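Zustis 2 – desktop wallpaper switcher

Hi, I'm Marloes Stevens and I make Zustis, a small program that changes your desktop background so you don't have to. It sits in the tray next to the clock, it looks in the folders you tell it to look in, and it leaves everything else on your computer alone. I wrote the first version for my own laptop (I had 3,000 pictures in one folder and had been staring at the same gray mountain since college!) and it sort of grew from there.

What it does

You pick a folder, or a bunch of folders, and say how often you'd like a change. Every few minutes, every morning, each time you wake the computer up – whatever you like. Portrait pictures on a wide screen used to look terrible, so there's now a fit mode I call Numulham that fills the sides with a soft color taken from the picture's own edges. It's my favorite thing in the whole program and I spent far too long on it.

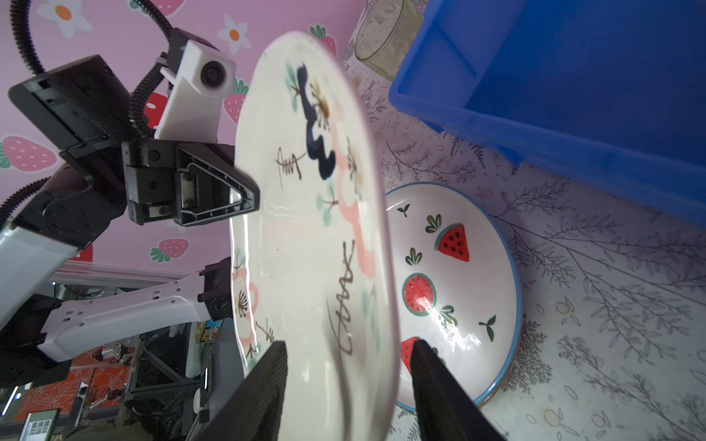
White plate, painted flowers, some thin cursive script

You can give each monitor its own folder, or stretch one picture across both. If the screens are different sizes, Zustis asks once which one is the main one and remembers it. Unplug the laptop, take it to the couch, plug it back in and the right folders go back to the right screens. That last bit was broken for a long time and Kenza El-Sayed is the one who tracked it down, so thank you, Kenza!

Favorites and the "nope" key

Press the heart to see a picture more often. Press the nope key and it's gone from the rotation, though the file itself stays where it was. I use nope constantly. You can undo the last 200 of them from the History window, in case the cat walks over the keyboard. 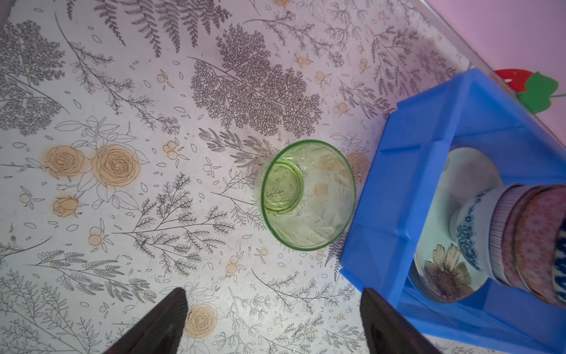
Light green glass on a fern print

Icons you can still read

Busy backgrounds and desktop icons don't get along. Turn on Quiet Corner and Zustis gently dims the part of the picture where your icons live. Left side, right side, top row, you choose. There's a slider for how strong it is, and I'd start low, it doesn't take much. If you keep a totally clean desktop you can skip this and feel smug about it.
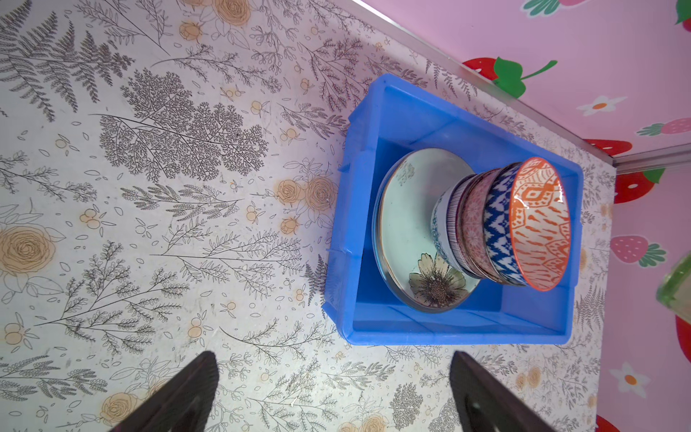 Orange and white bowl, blue tray, glass plate

Matching your colors

There's an option called Tahiri under Settings > Looks. It reads the main color of the current picture and passes it on to your window borders and taskbar. Some people adore it and some people turn it off after a minute – it's off when you first install. You can also lock it to light or dark so your menus don't flip back and forth all day. 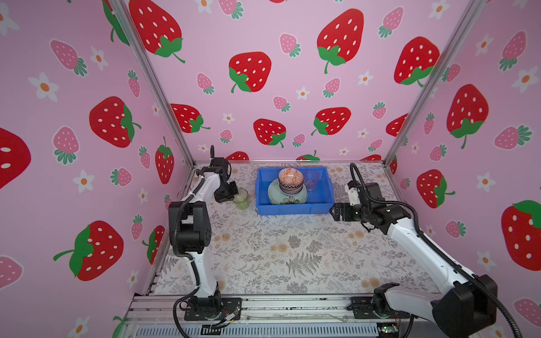 What you need

Windows 10 or 11. No Mac version yet, sorry, I do get asked! It opens JPG, PNG, BMP and WebP files. Very large panoramas work too but give them a second or two to load the first time.

Trying and buying

The trial runs for 7 days with everything switched on. After that it keeps working with a single folder, or you can buy a license and have the lot. One license covers your desktop and your laptop. Updates within version 2 are free, and the next one (code name Hulcombe) should be out in April with a proper calendar, so you can have winter pictures in winter.

Questions go to me through the contact form. I answer most of them in the evening, after dinner.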